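Visit to the student robotics lab at Kurnbridge

December
By Ulla Väisänen 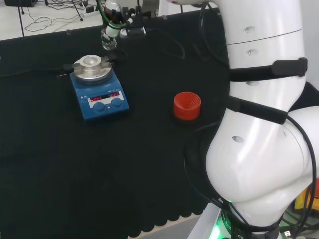

We went over to Kurnbridge for the afternoon to see what the second-year automation class has been doing this term. There were 19 students on the list and they work in groups, each with a bench and one task to finish before the break.

The group we spent most time with has called its project Masitz. The task is to get the arm to carry a glass vial to the holder on a stirrer hotplate and let go of it without tipping it. The students write the moves themselves and keep a log of every run. They were on run 765 when we arrived, and most of those had been done with the heat off, which is a class rule until a tutor has signed the sheet.

One of them told me the grip was the slow part. Too tight and the vial sits crooked, too loose and it turns on the way over. They had spent 3 weeks on that alone.

Next door a group was sorting parts by size for the Vetusden contest in spring. Their program was not ready, so we saw the code and had a talk about it.

Tea was at half past three. The tour lasted 55 minutes and could have been longer. Parking is behind the Timmermans building, and you need to sign in at the front desk.

Comments

Piet: Do they take visitors from other schools? Our club would like to come.

Ulla: Yes, write to the office first. They like small groups.

marg_h: My son is in the Vetusden group. The code works now.

Contact | Copyright Ulla Väisänen | Back to top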